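Chapter 4
Telling Your Own Story: The Founder's Biography

Sooner or later, everyone who starts a business is asked for a paragraph about themselves. It may be the organizer of a breakfast meeting who wants something to read aloud before you stand up, or a local magazine, or a bank. Most people put it off until the night before, and then (I have done this myself, more than once) they write down every job they ever held and hope for the best.

Eirlys Foulkes ran a small bakery supply firm called Hesmont for 16 years before she wrote a biography she liked. Her first try began with her high school and took its time getting to flour. The one she finally kept opens with the morning she bought a used delivery van and drove it to Dromach to meet her first customer. You want to keep reading, don't you? We will come back to her draft later in the chapter and look at it line by line.

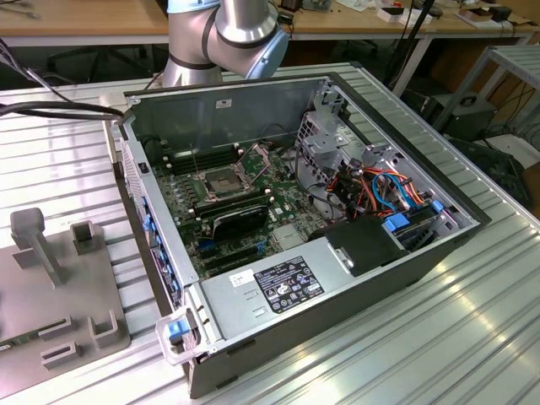

How long should a founder's biography be?

Long enough to be read aloud in under a minute, for most uses. Many writers keep a longer version on file as well, for the company website, and trim it down when somebody asks for the short one.

Length is the easy part, though. Choosing what goes in is harder, and it helps to begin with a plain list. Set aside a quiet half hour and write down 32 facts about your working life, large and small, without stopping to judge any of them. Prizes can go on the list, and so can the summer you spent answering phones. Then read the list to a friend and notice where the friend asks you a question. Those are usually the facts worth keeping, and six of them will fill a good paragraph.
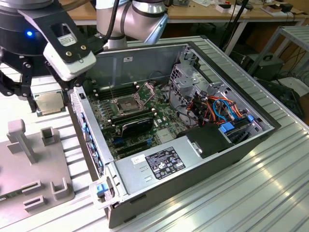
Once you have your six, put the work you do now at the top, since that is what your reader came for, and let the older things follow in whatever order makes them pleasant to read. Nusrat Mondal, whose catering company Nerka appears again in Chapter 6, places her college years at the very end, in half a sentence, and they sit there quite comfortably.

Key terms in this chapter: short biography, long biography, opening fact, third person, credential

Before you read on, find a biography of a business owner you admire and underline the first fact it gives you. Keep it beside you for Section 4.1, where we begin with openings.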